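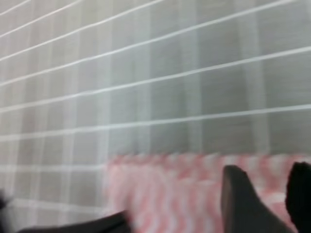 Figure 2. Woven cloth, grey with a grid of thin white lines.

Print | E-mail

4. Swap days and what households did afterwards

4.1 Setting

The two swap days were held in Plarnstead, a market town with a weekly household collection and no textile bank of its own. The nearest bank is in Skoston, on the far side of the bypass, and there is no direct bus. Residents without a car therefore have few ways of passing on clothes, bedding and curtains apart from the charity shops on the main street, which close their doors to donations when the back rooms are full. In the interviews this came up more often than any other complaint about recycling in the town.

The local sustainability group had run a plant sale every spring for several years. The swap days grew out of that sale, and they used the same room, the lower hall at Quezada House. The hall has step-free access from the car park and a small kitchen. It can be hired by the half day, and the group took it for a full day on each occasion so that sorting could be done in the morning and the doors opened after lunch.

Entry was free. People could bring clean textiles, take textiles, or do both, and there was no system of tokens. The group had considered tokens at the planning stage and decided against them on the grounds that they would put off people who had nothing to bring. We return to this point in 4.4, as it affected who came.

4.2 How the records were made

Places were booked through Turideo, an online booking form the group already used for the plant sale. The form asked for a postcode, the number of people in the household and whether the person meant to bring items. Those who came without booking were asked the same questions at the door. Answers given at the door were written on paper and typed up later, and a few could not be read. These have been left out.

In all, 271 households were recorded over the two days. Households which came to both were recorded once, under the first visit. We matched them by postcode and household size, and this will have merged a small number of neighbours who happened to have the same size of household. We did not ask for names at the door, and we think that the gain in goodwill was worth the loss of accuracy.

A follow-up questionnaire was sent by e-mail in November to those who had agreed to be contacted. It was short and could be filled in on a telephone. It asked what the household had done with unwanted textiles since the swap day, whether anything taken from the swap was still in use, and whether the household would come again. Paper copies were left at the library for anyone who preferred them. We had replies from 90 households. The paper copies were slower to come back, and we kept the box at the library until the end of the month.

Eight households were also interviewed at home. They were chosen to give a spread of streets and household sizes, and the interviews should be read as background to the questionnaire. They are too few to stand for the town as a whole. Each interview followed the same list of topics, though people were free to talk about other things, and most did.

4.3 What people reported

The most common change reported was a simple one. Households had set aside a bag or a drawer for textiles that were no longer wanted, where previously these had gone straight into the general waste. Several replies said the bag was being kept for the next swap day, even though no date had been announced. One said it had been started for the swap day and then taken to a charity shop when the cupboard was needed for something else.

Fewer households reported mending. Those that did tended to have been mending already, and they spoke of the swap day as a good place to find buttons, zips and lengths of cloth. There was some demand for a mending table. The group had not offered one, as it had no sewing machines and was unsure about the hall's rules on electrical equipment.

Reports on items taken from the swap were mixed. Children's clothes and bed linen were usually said to be in use. Adult clothes were more often described as waiting to be altered, or as having been passed on again. We had expected people to be shy about saying so, but the replies were open about it. One household had taken a pair of curtains, found them too short and brought them back on the second day, where they went to somebody else.

In the interviews we asked where people had heard about the event. School newsletters and a notice in the post office window were mentioned by most. The group's own web page was hardly mentioned at all, and two of the people we spoke to did not know that a group had organised the event. They thought it was run by the hall.

4.4 Who did not come

Bookings were thinly spread on the estate to the north of the railway, which is also where car ownership is lowest. We cannot say from the records how far this was a matter of distance and how far a matter of publicity, as the school serving the estate did not carry the notice in its newsletter. A third swap day held in the estate's own meeting room would help to separate the two.

The decision against tokens seems to have had the effect the group wanted. Households which brought nothing made up a fair share of those recorded at the door, and in the interviews the lack of any exchange rule was spoken of with approval. One household disagreed and felt that people should bring at least one item. The same household had come to both days.

4.5 Limits of the study

The questionnaire went only to people who had attended and had agreed to be contacted, so it is likely to overstate interest in reuse. Nothing was weighed, either at the swap days or in people's homes, and we make no claim about the amount of material kept out of the waste stream. The remaining textiles were taken to Skoston at the end of each day in a borrowed van, and no record was made of how much there was. If the work is repeated, the bags should be weighed at the hall before they are loaded.

Print | E-mail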